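Jun 11, 2023

Rain most of the morning, so I left the garden and had a go at the small table instead. It has been a dumping ground since we got back from Hultmont and I could hardly see the floral cloth any more. Took the mail off first, then the Nukano catalogue, then the batteries, which went in the drawer with the torch.

After that it was all food. I went through the cupboard as well while I was at it. Threw out 12 things, mostly sauces and a bag of flour with moths in it. Kept the rice. The big pot from Drumska can go on the bottom shelf now that there's room, though it takes up to half of it.

Did the packets and cups last. The red cup is a bit squashed and its rim is bent, but I don't mind about that. 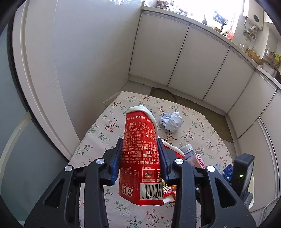 Red cup, small table, before lunch.

Wiped the shelves down with vinegar and put new paper in. Ran out with one shelf to go — will get another roll at Shiferaw when I'm next in town. Soup for lunch, with the last of the bread. Still raining at four. Cloth needs a wash, but it can wait for a dry day.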